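Sostmont Annexe: Monthly Room Inspection, October
Ground floor, rooms 1 to 7
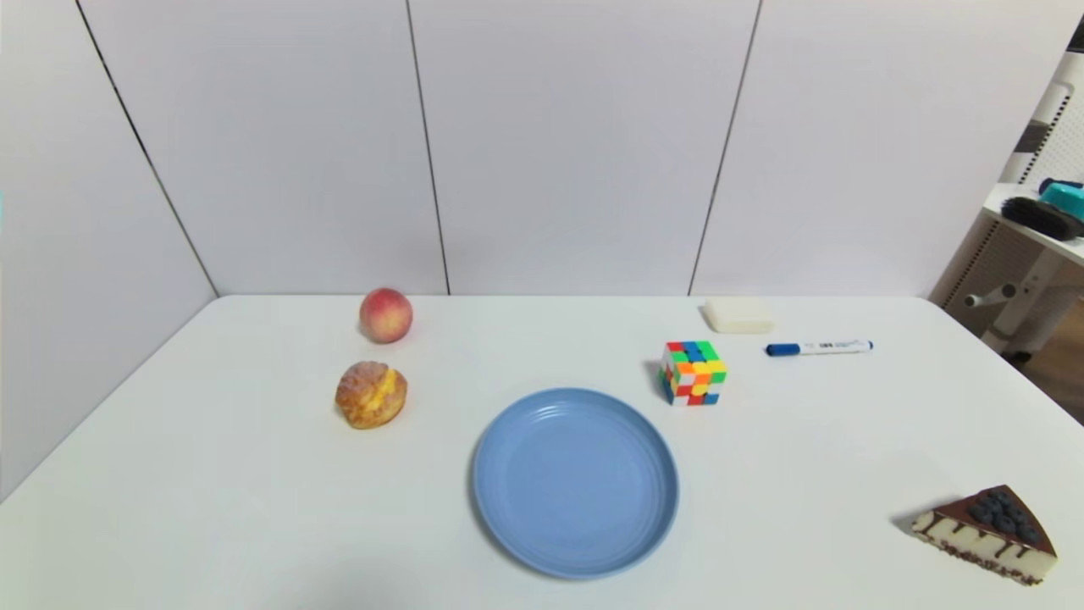 Table and wall panels, room 4. Cake, pastry and peach on the tabletop.

Inspected by: Kristaps Kļaviņa
Accompanied by: Colette Gaillard (rooms 1 to 4 only)
Start: 08.40
Ratings: S = satisfactory, A = action needed, N = not checked

1. Escape routes

1.1 Corridor clear along its full length: S
1.2 Final exit door opens with one hand: A. Stiff at the bottom. Hinge side has dropped and the door drags on the mat. Same comment as last month. Jerden to plane or rehang.
1.3 Exit signs lit: S
1.4 Assembly point sign visible from the door: A. Hedge has grown over the lower half.

2. Fire equipment

2.1 Extinguishers in place, pins and tags fitted: S
2.2 Pressure gauges in the green: S, except unit 319 outside room 2, needle on the line. Swap at next service visit.
2.3 Call point test: N. Panel key not on its hook. Ivars Vanags has the spare and was off site.
2.4 Fire blanket, kitchen: S
2.5 Door closers: A. Room 6 does not latch from half open. Room 3 slams.

3. Electrical

3.1 Sockets and switch plates undamaged: S
3.2 Portable items labelled and in date: A. Kettle label unreadable. Take out of use until retested.
3.3 Extension leads: A. Room 5 has one lead plugged into another behind the filing cabinet. Separated during the inspection. A second wall socket was asked for in the spring.
3.4 Distribution cupboard locked, nothing stored inside: S

4. Walls, floors and furniture

4.1 Wall panels secure: S
4.2 Floor covering flat at thresholds: A. Room 7, edge strip loose on the corridor side. Taped for now. Tape is not a repair, please do not close this item.
4.3 Tables stable: S
4.4 Shelving fixed to wall: A. Room 2, one bracket missing a screw. Heavy files moved to the bottom shelf.
4.5 Food left out in work rooms: A. Room 4. The annexe rule is kitchen only.

5. Water and heating

5.1 Hot tap temperature, kitchen: S
5.2 Little-used outlets flushed: A. No entry in the log for the shower. Normunds Grīnberga to confirm whether it was done and not written down.
5.3 Radiator valves: S. Room 1 valve turns but is noisy.
5.4 Boiler room ventilation grille clear: S

6. First aid

6.1 Box contents against list: A. Eye wash past its date, plasters low. Order from Paju, reference 661.
6.2 Names of first aiders on display: A. Poster still shows Prenuvitz staff from before the move.

Carried forward from last month: 1.2, 3.3

Comments from building manager (Ž. Obradović)
1.2: Jerden booked for Saturday, access from 09.00. The door must stay usable while they work.
2.3: Test to be done before this sheet is filed. Second key to be cut.
3.3: Agreed. Quote requested for 2 sockets.
4.5: Noted, reminder sent to room users.
5.2: If there is no entry, treat as not flushed and repeat.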